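Explosive Remnants Survey and Civilian Harm Recording, Prernville District
Progress report to the funder, second reporting period

1. Status

The grant supports two linked activities: the recording of civilian harm from explosive weapons in Prernville and the villages along the Yu river, and the survey of contaminated housing so that clearance teams can be sent where people are trying to return. Both activities continued through the period. The ceasefire line held in the eastern part of the district. Shelling resumed for several nights in March on the western side, and field work there was suspended until the access permit was reissued.

Output 1 (incident records) is on schedule. Output 2 (housing survey) is behind schedule. Output 3 (training of local recorders) is complete apart from the refresher session. No change to the overall budget is requested.

2. Output 1: incident records

The database now holds 600 incident records. Each record carries a location, a time window, the type of weapon where this can be established, and the source category. Records with only one source are kept but are not counted in summary tables.

During the period 29 records were reopened. Most had been entered twice, once under the old village name and once under the name used on the newer administrative maps. The place name list has been revised and both spellings are now accepted at entry. Records that could not be reconciled are flagged and excluded from export.

Attribution remains outside the scope of the project. Several requests were received for a breakdown by responsible party. These were declined in line with the grant agreement, and the requesters were referred to the published method note.

Weapon type is unresolved in a large share of the older records. Fragments were often moved or sold for scrap before a recorder reached the site. Where there is only witness testimony, the type field is set to "explosive, unspecified" and stays that way unless a clearance report is received.

3. Output 2: housing survey

The survey uses the Clusuvis form, which was adopted at the start of the grant to match the format of the clearance operator, Feson. Version 2 of the form was introduced midway through this period. It separates damage to the structure from suspected contamination, which the first version combined in a single score. Houses surveyed under the first version will be rescored from the field notes. A second visit will be made only where the notes are incomplete.

Delays had two causes. The western permit lapsed and took longer to renew than planned. In addition, survey teams may not enter a building until Feson has cleared the approach, and Feson reassigned one of its teams to the road north of Prernville after the March shelling. A shared weekly plan is now in place, and the eastern blocks have been moved ahead of the western ones.

4. Output 3: training

Local recorders have completed the basic course, covering interview practice, consent, secure storage of notes and recognition of common submunitions.
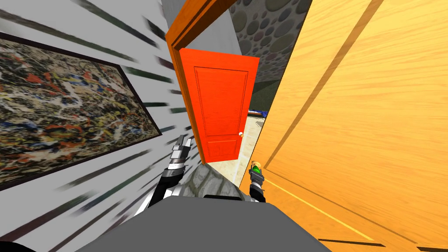
Figure 1. Computer-rendered interior with partly open door.

Feedback from recorders asked for more time on consent procedures with minors and less on map reading. The refresher session will be adjusted accordingly.

5. Risks

Access. The western permit is valid for a shorter term than before. Renewal will be requested one month ahead of expiry.

Data security. Field tablets are wiped after each upload. One tablet was held at a checkpoint and returned; its keys were revoked the same day and no records were stored on it.

Staff welfare. Recorders handling testimony now rotate off interviews every second week.

6. Expenditure

Spending is below forecast on transport and on survey allowances, both as a result of the suspension. Translation costs are above forecast. A transfer between these lines within the permitted margin is proposed and is shown in the financial annex.

7. Next period

Finish the eastern blocks. Rescore first-version forms. Hold the refresher session. Submit the revised place name list to the district office for comment. Resume work in the western villages, subject to the permit and to Feson's clearance schedule.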